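Neltow Two-Finger Gripper, Light Duty – Safe Use and Good Practice
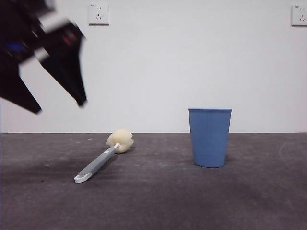 Pirkeck Equipment Library, Robotics and Automation Team

Thanks for stopping by the Neltow page! We lend this gripper out more than nearly anything else on our shelves, and we're very fond of it. It is a light, friendly bit of kit for picking up ordinary household things, such as a bottle brush with a sponge head or a blue plastic cup stood on the floor, and it suits groups who are just getting started as well as those who have been at it for years. We do ask every borrower to read the whole page before booking, even if you've had one from us before, as the house rules were revised on April 28, 2025 and a few of them have changed.

What you get
The gripper comes in a padded case with the Haston mounting plate, the control cable, 2 sets of finger pads and the printed rule card. Please leave the rule card in the case when you send it back. They do wander off, and the next group will be glad to find it there. The arm itself is not included, though we can usually lend you one if you ask when you book.

Weight and grip limits
The maximum load is 126 grams, and that means the object plus anything inside it. An empty plastic cup is well within the limit, but a full one may very well not be, so pop it on the kitchen scales first if you have any doubt. Grip force is set from 1 to 6 on the dial. Start at the lowest setting and work your way up, particularly with soft or springy objects. A sponge will squash a surprising amount before the fingers register any resistance, and it's easy to keep turning the dial past the point where you needed to stop.

Setting out the work area
Most of our borrowers work at floor level against a plain wall, and it's an arrangement we recommend. A few things we ask of you:

Leave open floor between objects. The fingers taper toward the tips but they spread as they open, and they need room on both sides of whatever they are closing on.

Lay long-handled items down flat on their side, and pick them up by the handle. Cups go upright.

Where there are power outlets on the wall behind, mark them in your cell plan as a keep-out zone and set the arm's reach limit to stop short of them. Unused cords should be coiled and put away somewhere else before you power up.

Sweep first. Floor dust gets into the finger joints, and cleaning them out is a fiddly job – we know, we do it most weeks.

While the arm is moving
The travel between picks is the part that catches people out. The fingers move quickly when they are up high and clear of the objects, far quicker than they do on the way down, and all hands and feet need to be outside the marked area for the whole of the cycle. One person runs the program and a second person minds the stop button, with no swapping of jobs until the arm has parked. If something tips over or rolls away, press stop, wait 15 seconds and then go in to set it right. Please don't reach in to straighten a cup between moves, however tempting it is.

We follow the Valcárcel checklist for shared workspaces, which is printed on the back of the rule card. Tick it off at the start of each session and again whenever the objects are changed over.

Care and return
Wipe the fingers with a barely damp cloth and let them dry fully before you close the case. No solvents, please, and no spray of any kind near the cable socket. If a pad is worn or torn, put the spare set on and leave a note in the lid so that we can order more. Scuffs and scratches are no trouble at all, but do tell us about any knock against a wall or floor, even a small one. We'd much sooner check the alignment than send it out crooked.

Bookings and questions are handled at the Pirkeck front counter. Ask for the light duty gripper, and let us know what you're planning to pick up with it.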